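Bench Arm Upkeep: Cleaning, Cable Checks and Re-Zeroing
Last updated: January
Reading time: 2 min
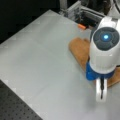 Most faults on a small bench arm start at the wrist, and most of them come from dirt or a fastener that has backed out. Clean before you measure. On our cell at Redwood the arm has a glossy white housing, a blue collar at the base of the wrist and a white gripper below it. Gloss paint shows fingerprints but hides fine dust, so wipe it under a raking light. Use a lint-free cloth barely damp with water and a drop of dish soap. Keep solvents off the collar.

Before touching anything, park the arm, cut power at the wall and wait until the indicator in the joint cap goes dark. Ours is blue when lit. The Esora controller holds a charge for a while after shutdown; leave it alone until the fan stops.

Gripper. Brush debris out of the finger guide with a dry toothbrush, working from top to bottom. Do not oil it. Oil collects crumbs and lint, and the finger will start to drag after 100 cycles or so. If it already drags, remove the finger, wash it, dry it fully and refit it with the original screws.

Cables. Flex each one by hand along its full length. Replace any that has a flat spot or a shiny patch on the jacket. Tie-wraps should be snug enough to hold and loose enough to turn with two fingers.

Frame. Check the bracket screws on the aluminum extrusion with a hex key. A loose bracket behind the table shows up as a position error at the tool, and people waste an afternoon recalibrating a good arm.

Tabletop. A pale matte surface needs only a dry microfiber cloth. Wax will upset grip tests on soft items.

Re-zero last. Run the Wirken routine at low speed, then log the wrist offset. Ours read 112 counts before cleaning and 61 after. If yours changes by more than 298 between services, pull the wrist cover and inspect the belt.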